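Chapter 4
Buying a Pair of Hands

Every robot brochure contains a kitchen. The kitchen is clean, the light is good, and the robot is about to do something nice with a tomato. By the end of this chapter you should be able to read such a brochure without reaching for the company credit card, or at least know what you are paying for when you do.

Our running case is the Stolarano, a two-armed tabletop system sold by Flestport to food service companies, care homes, and anyone else with counters and a budget. The buyer gets two arms with five-fingered hands, a control cabinet, and a license for the Gazi simulator, where tasks are rehearsed before anything breakable is involved. The base price leaves out the table. It also leaves out the cabinet's power cord, an omission we return to in the section on total cost.

Flestport's sales packet lists 31 "ready skills," among them clearing, sorting, plating, and packing. A ready skill, in the packet's small print, is one that has been run in Gazi nearly 4,000 times with the objects moved a little between runs. This is a respectable amount of practice. It is also practice in a world where bowls do not chip and pastry leaves no flakes in the finger joints, and the careful buyer will want to know which world the success rate came from.

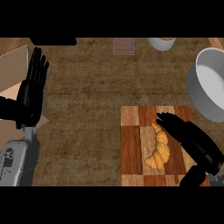 Figure 4.1. A tabletop task in simulation. The right hand reaches over the cutting board toward a croissant; the left is held upright beside an open cardboard box.

Consider what a customer might ask after looking at Figure 4.1. How hard may the fingers press before breakfast becomes crumbs? Does the left hand have a job in this task, or is it along for the ride? What happens if the board is turned sideways? The packet answers none of these, though it does mention the hands' attractive finish twice.

The Brellton bakery chain, whose purchase we follow through the exercises, put 3 such questions in writing before signing. Flestport replied to two of them promptly. The other reply came in October, from the legal department, and is reprinted in full at the end of the chapter.

4.1 What the Word "Skill" Covers

We begin with the vocabulary, as the contract does. A seller's "skill" may mean a recorded motion, a trained policy, or a plan to train one after the check clears. The three carry very different prices and should carry very different warranties.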